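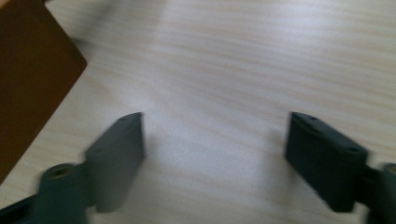
Civil Defence at Home: The Wilbridge Kit
Reviewed by Noel Tolentino

The Wilbridge Kit is a boxed set of copied papers, cards and recordings on civil defence in one English town between the early 1950s and the end of the 1960s. It is published by Flolivness and sold mainly to schools, libraries and local history groups. The town is Nesville. I used the kit over a winter with an evening class of adults, then borrowed it for a second time in March to check a few points before writing this.

Most people who come to the subject know the later leaflets and television films from around 1980. Far less has been put in front of general readers about the earlier period, when the Civil Defence Corps had local sections, gave evening training and ran exercises in streets and school halls. The Corps was stood down in 1968 and its paperwork went in all directions. Some of it reached county record offices and a lot of it was thrown away. A kit that gathers one town's surviving papers is therefore worth having, and I had been hoping for something like it.

What you get

There are 17 folders of documents, a handbook, a set of name and place cards, a large folding map of the town and access to 9 recorded interviews. The publisher's leaflet gives the number of document sheets as 300. My set had 294, and the contents list inside the first folder also says 294, so nothing was missing and the leaflet is simply wrong. It ought to be corrected.

The folders run in date order. The first few cover recruitment, with posters, letters to employers and the minutes of early meetings. The middle ones deal with training: first aid, rescue from damaged houses, emergency feeding and the work of wardens. After that come two exercises, one small and one large, and then the slow falling off in numbers before the end. The last folder holds newspaper cuttings and a handful of letters written afterwards by former members.

Copies are on decent heavy paper. Most are the same size as the originals, and handwriting is clear enough to read under an ordinary lamp. A few carbon copies have come out very faint. Folder 6 is the worst for this, and three people in my class gave up on the second letter in it. Typed versions are given in the handbook for some of the hard ones but not for that one.

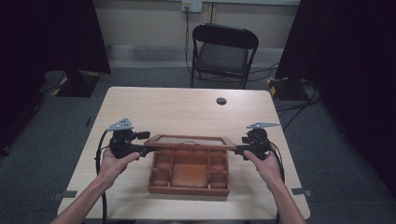
The handbook

The handbook is short and sensible. It explains how the Corps was organised, what the different sections did and how the county and town levels fitted together. It gives a fair account of the arguments over whether any of it would have been of use after the hydrogen bomb, and it quotes people on both sides from the Nesville papers themselves. There is a councillor who resigned over it in 1957 and a section leader who wrote him a long and rather hurt reply. Those two letters are in folder 9 and they were the best hour of teaching I got out of the kit.

I was less happy with the suggested activities. They are aimed at pupils of thirteen or fourteen and keep asking the reader to imagine how somebody felt. Adults found this tiresome. The papers are strong enough without it, and a few plain questions about who wrote each one and who was meant to read it would have done more. There is also no index. For a set of this size that is a real fault, as anybody wanting to follow one person through the years has to go through folder after folder.

The recordings

The interviews are played through the publisher's own player, Machala, which runs in a web browser. You type in a code from the inside cover of the handbook. It worked on an old laptop and on a tablet. It didn't work on the library's machines until a member of staff had changed a setting, so try it before the day you need it. The recordings can't be downloaded. Anyone teaching in a hall with poor internet will have trouble.

The interviews themselves are good. The shortest is under ten minutes and the longest is most of an hour. A woman who had been in the welfare section describes cooking on an emergency stove built out of bricks in a car park, in rain, for a visiting inspector who arrived late and would not eat. A former ambulance driver is very dry about the large exercise, in which his vehicle was ruled to have been destroyed before lunch, so he went home. Written transcripts are supplied for all of them, with the time marked at each new question, and they are accurate as far as I checked.

The map and cards

The map shows Nesville as it was in 1955, with wardens' posts, rest centres and the control room marked in red. It is large when opened out and needs a table to itself. The folds were already wearing after one course. I would back it with cloth if I owned the set.

The cards are the part of the kit I changed my mind about. There is one for each person, building and organisation that turns up in the papers, with the folder numbers where they appear, and they go some way to making up for the missing index. The trouble is that they come in a single paper envelope along with the coloured markers for the map, and by the second session everything was mixed up. They want a proper box. The open one on the table here has the right sort of layout, with a large compartment in the middle for cards, two small square ones down each side for markers, and a narrow strip along the back that would suit pencils. Flolivness sells no such thing, and the outer case of the kit has no divisions at all.

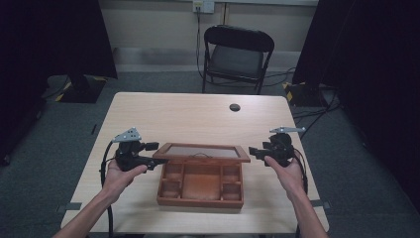

Once sorted, the cards are quick to use. We laid out the people for the large exercise in order of rank and then read the reports from the bottom up, which showed how much had been tidied away by the time the account reached the county. A tray with separate sections, like the wooden box with its lid standing open, keeps one group of cards from sliding into another while this is going on. Put them back by surname at the end of each session or you will spend the start of the next one doing it.

What is left out

The kit says very little about people who opposed civil defence outside the council. There was a peace group in the town, and it is mentioned in the minutes several times, usually with some irritation, but none of its own leaflets are included. The handbook says only that none were traced. That may be so, though a leaflet from a neighbouring town would have filled the gap.

I would also have liked something on money. The grants, the cost of uniforms and the rent on training rooms come up all the time in the letters, and there isn't a single page of accounts.

Who it suits

For an adult class or a local history group with ten or so members, the kit will give a full term's work. Schools could use it as well, though a teacher would have to pick out a few folders in advance and leave the rest. A person working alone could get a lot from it, but would be better off borrowing it. Several county library services lend it, and ours allowed nine weeks with one renewal.

Good points: well-chosen papers, clear copying for the most part, excellent interviews, useful cards.

Weak points: no index, faint sheets in folder 6, recordings online only, a map that won't last, poor storage for the small items.

A second kit, on a coastal district, is listed by the publisher as being in preparation. I hope it has an index.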